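Chapter 4
Rooms, Walls and the Way We Read Space

Step inside any building and you start reading it before you have taken off your coat. Is the ceiling high or low? Where does the light come in? Which way do your feet want to go? This chapter is all about those first few seconds, and it is my favourite in the book!

We begin in Grondgate, a market town whose oldest hall has been standing since 1399. The hall is only 34 feet wide, yet visitors nearly always guess that it is bigger. The builders set the windows high and let the side walls lean in a little towards the far end, so the eye runs down the length of the room and keeps going. Painters learnt the same trick later on and called it perspective. Once you know it, you will spot it in railway stations, in corridors, even in your own kitchen.

From there we move to the library at Plalness, which has the opposite problem. It holds seats for 300 readers under one flat roof, and it could easily have felt like a warehouse. Low shelves, warm lamps and a floor that steps down twice break it into places where you would happily spend a whole wet afternoon in July. We will look closely at the floor plan in section 4.3, so keep a ruler handy.

The last case is the Condori House at Prostley, a family home with 73 square metres to play with and hardly a right angle in it. People either love it or want to leave at once, and both reactions are worth talking about in class.

Key words for this chapter: scale, proportion, vanishing point, threshold, enclosure.

Before you read on, sketch the room you are in from memory, with your eyes on the page. Then look up and compare. Which wall did you get wrong?

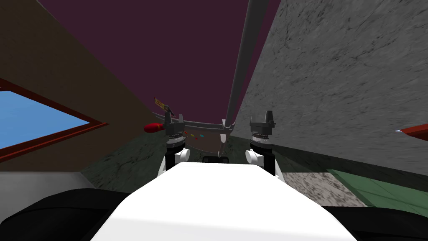 Fig. 4.1 Walls and ceiling slanting sharply inward in a computer-rendered room.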